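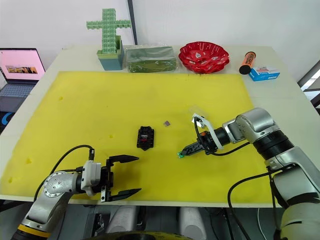

Support > Printing > Label stations > Ticket 554

3 min read

Filed under: Resolved tickets, Label printers

Shipping labels print blank after every second job

Opened 08/07/2018 by Kamol Khunthong, Sendberg packing office
Assigned to Sreekumar Bhat

Problem: The label printer at station 2 feeds a blank label after each good one. The order software shows both jobs as printed. Station 1 has the same model and the same rolls and prints fine.

Kamol: I turned the printer off and on, reloaded the roll and ran the test page from the front button. The test page came out normal. Only labels sent from the Prandetti order screen do this.

Sreekumar: Please check the paper size in the driver, not in Prandetti. Send me the height it shows.

Kamol: Height is 97 mm. The box the rolls came in says 95.

Sreekumar: That would do it. The driver thinks the label is longer than it is, so the job runs past the gap and the printer feeds the next label to finish. Set it to 95 and run the gap calibration with the lid closed.

Kamol: Changed it. First two labels were good, then a blank again. I looked at the driver and the height had gone back to 97.

Sreekumar: The setting is coming from the print server. There is a Koo profile on there left over from February, when we tried the longer labels. I removed station 2 from that profile. Restart the computer and set the height once more.

Kamol: Restarted and set to 95. Printed the whole Gurnasov order with no blanks. Height still reads 95 after lunch.

Sreekumar: Closing. The old profile is still on the server and needs to be deleted under a separate ticket. If the blanks come back, reopen this one and attach a screenshot of the driver page.

Status: Resolved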